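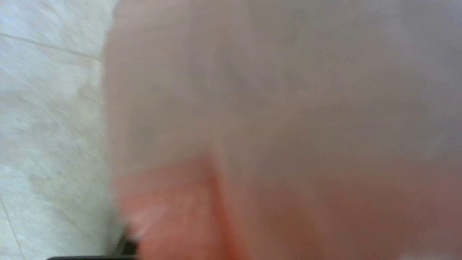

I've gone right off loyalty cards. There are 24 of them in my purse, it won't shut, and last week I held up the queue at the bakery in Hornden while I hunted for the one with the little cupcake stamps (the girl was very nice about it, the man behind me less so).

I used to love them! A free coffee felt like a present. But you do end up walking past the good café to get to the one where you're two stamps off, and that's a daft way to choose your lunch. The chemist in Trelness wants 2,000 points before you get anything at all, and I've got 263 after years of buying plasters there.

What I'd like is for shops to knock a few pence off the price and leave it at that. My mum's greengrocer did it by chucking in an extra apple, no card, no password, no emails at six in the morning about double points on shampoo.

I'm keeping the library one, obviously. And maybe the cupcakes, as I only need one more stamp.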